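Wurdale Supporters mailing list
Subject: Re: Saturday-night legs, and the goalie question
From: Zhuoran Xu
Time: 11:42 pm

Gunnel Myklebust wrote:

> I was at the rink for all of it and I still can't tell you how we lost
> a game in which Grustham had the puck for what felt like six minutes.
> The sheet says attendance 803. I'd like to know where the other
> few hundred were hiding when we could have used some noise.
>
> My real question is about the goaltending. Lam has started every game
> since the December break. He's tired. You can see it in how slowly he
> gets across on the back-door pass, and both of their goals in the third
> were back-door passes. We have a perfectly good kid in Ikitz sitting
> on the bench with a towel around his neck. When does he play?
>
> Also, whoever is in charge of the horn, please stop sounding it for
> icing.
>
> Gunnel

Gunnel,

I agree with you on the horn and about half of the rest.

Start with Lam. Yes, the second goal was slow feet. He was still hugging the near post when the shot went in at the far one, and a fresher goalie gets a toe on it. The third goal I can't hang on him. Our left defenseman had gone on a fishing trip behind the net, the right one went to see what he'd caught, and that left a Grustham winger alone in the slot with time to pick a corner and possibly a sandwich. You could have stood two goalies in there.

His numbers say what your eyes say, though. He was at .900 on the button when we came back from the break, after spending the whole fall well above it. Over a long stretch of starts that's a slide, and I doubt it fixes itself by starting him again.
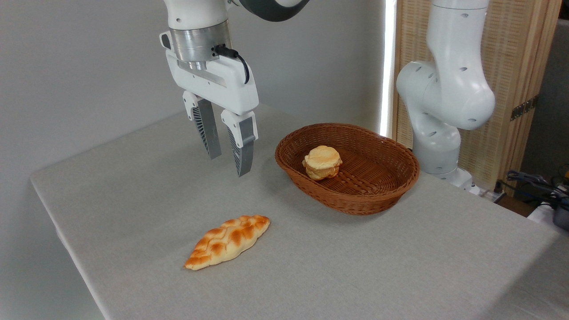 So, Ikitz. I like him as much as you do. He's quick, he challenges shooters, and he talks to his defense, or at least he yells at them, and given how they've been playing I'd call that coaching. What he doesn't have is any feel for playing the puck. You'll remember the preseason game where he came out to clear it and passed it straight to their center, who looked embarrassed to be scoring. If he's going in, I'd want it to be at home and against somebody who doesn't forecheck like Grustham does.

The two games next week look like the obvious place. Give Ikitz the first one, let Lam rest and drink something warm, and bring him back for the second. The coach won't do it. He has used the phrase "ride the hot hand" in three straight radio interviews, and the hand has been room temperature for weeks.

What bothers me more is the power play, which you were kind enough to leave out. Zero for five. We had a full two minutes in the second period when the puck went around the outside like a bus route, same stops, same order, and nobody got off. Put a body in front of their goalie. Any body. I'd volunteer, but I've seen myself on skates.

On the crowd: 803 is low for a Grustham game. We had 900 in for the same matchup last season, and that was in an ice storm. I blame the earlier start and the fact that the upper stand is shut again for the roof. Parking hasn't helped either. I left mine up by the feed store and walked, and met half our section doing the same.

One housekeeping thing while I have everyone. The bus for the away game still has seats. If you want one, reply to me directly and please not to the whole list — last time we all got to read a long exchange about somebody's knee brace. Pickup is at the north door, and the driver has asked that cowbells stay in bags until we're off the highway.

I'll be in my usual spot for the next one, behind the penalty box, which at this rate means I'll be seeing plenty of our guys up close.

Zhuoran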